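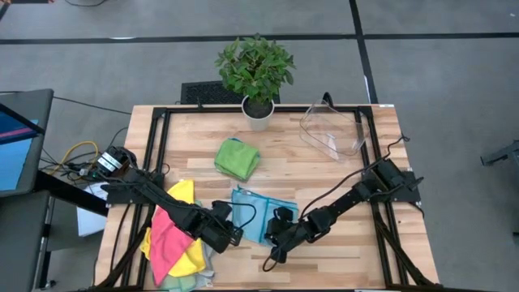 How to repot a small houseplant and keep it healthy after

15 April 2020

Many people buy a small green plant in a shop, put it on the table and water it when they remember. For the first year this can go well. Then the plant starts to look tired, the new leaves come out small, and the water runs straight through the pot without staying in the soil. In most cases the plant is not sick. It has only used up the space it had.

I have been keeping plants in apartments for many years, first in Gramberg, where I had one dark window to the north, and now in Tomoana, where the sun is so strong in July that I must move everything back from the glass. My method is simple and does not need special tools. Please read all the steps one time before you start, so that you do not stand with dirty hands and look for the scissors.

When to repot

The best time is spring, when the plant begins to grow again. You can also do it in early summer. In winter I would wait, except if the roots are rotten and you have no choice.

Look for these signs:

Roots come out of the drainage holes.
The soil dries completely one day after watering.
The plant falls over easily, as the top is too heavy for the pot.
There is a white or yellow crust on the soil that comes back after you remove it.

One of these signs alone is not an emergency. If you see two or more together, prepare a new pot.

A plant that you bought last week should not be repotted at once. Give it 2 weeks to get used to your home. It has changed its light, its air and its temperature, and to change also the soil is too much.

What you need

A pot that is one size bigger than the old one
Fresh potting mix for indoor plants
A handful of perlite or coarse sand
Clean scissors
An old newspaper or a tray
A spoon
Water at room temperature

About the pot I want to say a little more. It is a common mistake to take a very big pot, with the idea that the plant will grow into it. A small root ball in a large quantity of soil cannot drink all the water, and the soil in the outer part stays wet for many days. The space between the old roots and the new wall should be as wide as your finger, and no more.

The pot must have a hole in the bottom. If you love a decorative pot which has no hole, keep the plant in a plastic nursery pot and put this one inside. After watering, lift it out and pour away the water that has collected.

For soil I use the Barenine indoor mix, which I find a little too heavy from the bag. I mix four parts of it with one part of perlite. Any other indoor mix will do the same work. Do not take earth from the garden, it becomes hard like a brick and can bring small insects into the house.

Step 1. Water the day before

Give the plant a normal watering one day before. The roots become more flexible and the root ball holds together. If you forgot this step, water the plant and start after two hours.

Step 2. Take the plant out

Lay the newspaper on your working surface. Put one hand over the soil, with the stem between your fingers, and turn the pot on its side. Press the walls of the pot if they are soft, or knock gently on the bottom if they are hard. The plant should slide into your hand. Do not pull it by the stem.

If it does not move, pass a butter knife along the inside of the pot. One time I had a rubber plant in a clay pot with a narrow neck, and after a long fight I had to break the pot. Since that day I do not buy pots which are narrow at the top.

Step 3. Look at the roots

Healthy roots are firm, and in most plants they are white or light brown. Rotten roots are soft and dark and they smell bad. Cut away all the soft parts and wipe the scissors between the cuts.

If the roots go in a circle around the soil, loosen them with your fingers from the bottom up. You can lose a few thin roots in this work and the plant will forgive it. Shake off the soil that falls easily, but do not wash the roots clean.

Step 4. Plant it again

Put some mix into the new pot. Set the plant on it and check the height: the top of the root ball should be two fingers below the rim. If it is too low, add more mix under it. A plant should stand as deep in the new soil as it stood in the old one.

Fill the sides with the spoon and turn the pot as you go. Knock the pot on the table a few times so the soil settles. Press only lightly with your fingers. Soil that is pressed too strong has no air in it.

Step 5. The first watering

Water slowly until it comes out of the hole, wait ten minutes, and empty the saucer. The soil will sink a little. Add some more mix if you see holes.

The first weeks

Put the plant in a bright place without direct sun. It is normal if one or two old leaves become yellow. Do not give fertilizer for six weeks, the fresh mix has enough food already.

Before you water, put your finger into the soil up to the second joint. If it feels damp, come back tomorrow. I do not follow a calendar for this. My Moka, this is the name I gave to my oldest ficus, drinks twice as much in summer as in winter, and a fixed day would be wrong for it half of the year.

If the leaves hang and the soil is dry, water it. If the leaves hang and the soil is wet, stop watering and move the plant to a warmer place with more light.

Dust on the leaves

Large, smooth leaves collect dust, and a dusty leaf takes less light. Wipe them one time in a month with a soft damp cloth, with your other hand under the leaf to support it. I do not use shine sprays. Plants with many small leaves can go in the shower under lukewarm water with low pressure. Cover the soil with a plastic bag first, or you will clean the drain afterwards as I did.

How often to repeat

A young plant that grows fast may need a new pot every year. An older one can stay for two or three years. When the plant is as big as you want it, keep the same pot and replace only the top layer of soil each spring. Go down as far as you can with the spoon without hurting the thick roots.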